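Teaching a Robot to Let Go of the Laundry

The hard part of folding a shirt comes before any folding. Someone has to find one shirt in a pile, lift it clear of the others and put it down where it can be worked on. People do this without looking. Robots with two arms still get it wrong a lot, and a research group at Tirby has spent the year since last July on that step alone.

The project is called Zirham. Its method is simple to state. An operator guides both arms through a short job, such as moving clothes in or out of a basket, and the system records the camera views along with the position of every joint. A learned model then tries to produce the same motions by itself from the camera views. Many groups train robots this way. What the Tirby team changed is how the recordings are cut up before training.

In the usual approach, a whole run goes in as one piece, from the first reach to the last release. The team found that models trained like this did well on the reach and badly on the release. The grippers opened too early, or stayed shut over the basket until the run timed out. Their explanation is that letting go takes up only a few moments of a long recording, so the model sees very little of it.

Zirham marks those moments and shows them to the model more often. A second program, Prisinura, finds them by watching for changes in how far each gripper is open. No one has to label the recordings by hand, though a person still checks a sample of them.

The group collected 230 runs with mixed clothing and trained two models on the same set, one with the extra weighting and one without. Each then had 189 tries at placing a single garment in a basket. The weighted model dropped or held on to the garment 32 times. The plain one failed on 150.

There are limits. Thin, slippery fabrics still slide out of the grippers, and dark clothes are harder for the cameras to read because the folds don't show up well. Using both arms at once, with a garment in each, is slower than the team would like. The Pattinasarany lab, which shares the test clothing, plans to repeat the work with a different gripper – a softer one with wider fingers.

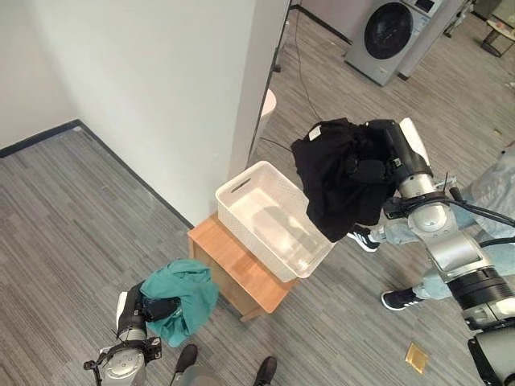 Does the method need more recordings than the usual approach?

The two models were trained on the same 230 runs, so the gain came from how the recordings were used.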